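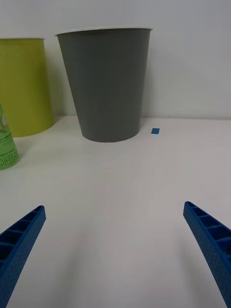 How Ants Find Their Way Home

An ant that leaves its nest to look for food may walk a long way over sand, soil or leaves. It then has to get back. Ants do this in several different ways, and many species use more than one at the same time.

Smell trails

Many ants mark the ground with a chemical called a pheromone (say it: FAIR-uh-mone). The chemical is made in glands inside the body. An ant that has found food touches the end of its abdomen to the ground as it walks home and leaves tiny amounts behind. Other ants in the same colony detect the chemical with their antennae and follow it to the food.

If the food is good, the ants that follow the trail add more pheromone on their own way back. The trail gets stronger and more ants join it. When the food runs out, the ants stop marking. The chemical evaporates and the trail fades. In some species this takes a few minutes. In others a trail can last for days.

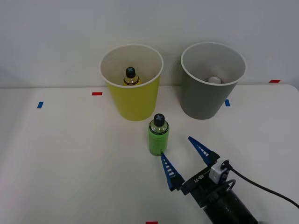 A trail works well on ground that stays cool and still. On hot desert sand the chemical can evaporate too quickly to be useful, so ants that live there depend more on other methods.

Using the sky

Desert ants of the genus Cataglyphis hunt alone in the heat of the day. They can travel more than 100 meters from the nest. The path out has many turns in it, but the path home is nearly straight.

To do this the ant needs two pieces of information, direction and distance. Direction comes from the sun and from a pattern in the light of the sky called polarization. Human eyes cannot see this pattern clearly, but part of the ant's eye can.

Counting steps

Distance comes mostly from walking. Scientists tested this by making the legs of some ants longer and the legs of others shorter after they had reached the food. The ants with longer legs walked past the nest before they began searching for it. The ants with shorter legs stopped too soon. This result suggests that an ant keeps a kind of record of its steps.

Landmarks

Ants also remember what they see near the nest, such as a bush, a stone or the shape of the trees against the sky. Young foragers of some species make short walks near the entrance before their first long trip. They stop and turn to look back at it several times.
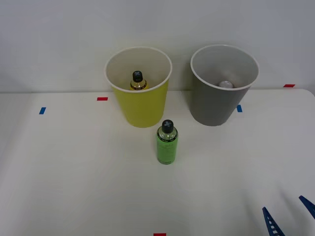
A yellow cup and a second cup on a white table.

Words to know

Abdomen: the rear section of an insect's body.
Antennae: the pair of feelers on an insect's head.
Colony: a group of ants that live and work together.
Forager: an ant that leaves the nest to collect food.
Pheromone: a chemical that carries a message between animals of the same species.

Text by Liesbeth Desmet. Checked by Loredana Vitale.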